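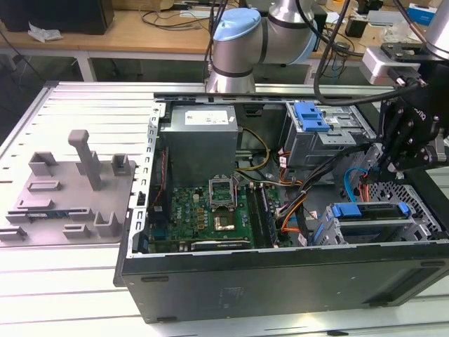

Cleaning out an old desktop computer without losing your mind (or your screws)

I put this off for years. The family computer lived under my desk in the corner where the dog sleeps, and every September, when the windows finally get closed and the house goes quiet, I'd hear that fan whining away and think, I really should open that thing up. Then I'd turn up the radio.

Well, I do it every fall now, and I've picked up a few habits along the way. None of this is fancy. If you can clean a toaster you can do this.

Before you open anything

Shut it down, switch it off at the back and pull the power cord. Then hold the power button in for 15 seconds with the cord out. I also unplug the monitor, the speakers and whatever else is hanging off the back, and I put a bit of masking tape on each cord with a word on it. You think you'll remember. I did not remember, and I spent an entire evening with no sound.

Clear yourself a table, a proper one at a height you can stand at. I did my first couple on the living room carpet and got up like a woman of 100. Carpet is bad for static anyway, so stay off it, and touch some bare metal on the case before you put your fingers inside.

Lay the tower on its side with the panel you're taking off facing up. The screws are usually at the back. Mine go straight into a muffin tin - one cup for the panel screws, one for the drive screws, and so on around. My sister uses the lid of a Duvel jar, but a lid only gives you the one pile and you'll be sorry. 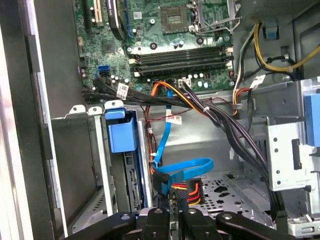 Take pictures with your phone before you unplug a single cable inside. Take more than you think you need, from a couple of angles, with the lamp on. Cables have a way of looking completely obvious right up until they're in your hand! If you're pulling out memory sticks, the little latches at the ends of the slots open outward, and you don't need to yank.

Getting the dust out

Outdoors if you can, or in the garage with the door up. I use canned air, short puffs, can held upright. Hold the fan blades still with a finger while you blow on them so they don't spin like crazy. For the corners I like a soft paintbrush, a clean one that has never met paint (I bought a two-pack, Pukance I think it was, and the other one does the window blinds).

Please leave the vacuum cleaner in the closet. The static worries me, and so does the thought of a tiny screw rattling up the hose. And never, ever open the power supply itself. Blow the dust out through the vents and leave the box closed.
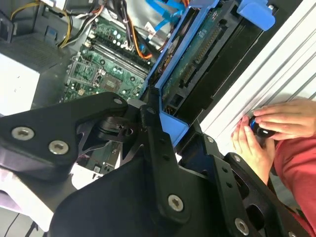
Ifeoma Sani wrote in after I first put this page up: I agree about the vacuum, but you left out the filters. Plenty of cases have a mesh one at the front that pops right off, and mine was like felt. I wash it in the sink with dish soap and let it dry overnight before it goes back.

She's right, and I've been doing it ever since. I'd add that overnight means overnight, so don't go at it with the hair dryer and warp the thing.

While you're in there

Old tape, dried-up zip ties, a label that's peeling - deal with them now. I bundle stray cables with the twist ties from bread bags, the paper kind with the wire trimmed out of the way, or better yet a strip of hook-and-loop tape. Keep everything clear of the fans.
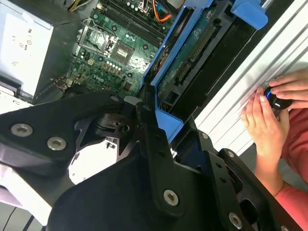

If the computer is going to the recycler instead of back under the desk, take the hard drive out first and keep it, or ask them how they wipe it. There are 2 screws I always forget on mine, on the far side, and I only find them after a lot of tugging. Check both sides before you tug. I store old drives in a shoebox with the year written on the end, next to the tax papers.

Putting it back together is the same thing backward. Push each plug in until it feels firm, look at your phone pictures again, and count on at least one screw rolling under the fridge. Then move the tower up off the floor if you've got anywhere to put it. Mine sits on an upturned crate now and the dog has had to find somewhere else to nap.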